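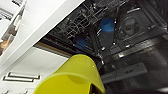

Dardale Public Library System | Office of Facilities and Branch Services

Opinion: Keep the Small Branches Open in the Evening

The proposal now before the library board would close our 2 smallest branches, Mao Street and Iker Road, at five o'clock on every working day. The savings would pay for longer weekend hours at the main library. This office understands the case for the change and does not support it.

The argument for closing early rests on door counts. In January, Iker Road recorded 2,551 visits, of which 112 took place after five. Set beside the main library, where a busy week brings in 3,000 people, that is a small number. It is also the wrong comparison. The main library is served by four bus lines and has a parking garage. Iker Road is served by its own neighborhood, and those who come in the evening are mostly people who work until five.

A door count also treats every visit as equal. A patron who returns a book through the slot and leaves is counted once. A patron who sits for two hours with a job application is counted once as well. Our desk staff know the difference, and the board should ask them before it votes.

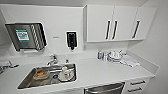
Facilities and Branch Services, Dardale Public Library System

There is a further point about cost. Early closing would save wages for a single evening shift at each branch. It would do little to the heating bill, and nothing to the lease, the insurance or the Memeo catalog license, all of which are paid whether the doors are open or locked. A building that costs nearly as much closed as open ought to be open when working people can use it.

Zane Kairys, who managed Mao Street for many years, has suggested opening both branches at noon on two weekdays and keeping the evening hours as they are. Morning use on those days is light, and most morning patrons are free to come later. The plan would not save as much as the board's proposal, but it would pay for part of the weekend expansion, with the rest phased in over the following budget year.

We ask the board to put the noon opening to a trial at one branch before any evening hours are removed. Hours that are cut are seldom restored, and patrons who find a locked door twice do not often try a third time. Written comments may be left at the desk of any branch until the end of the month.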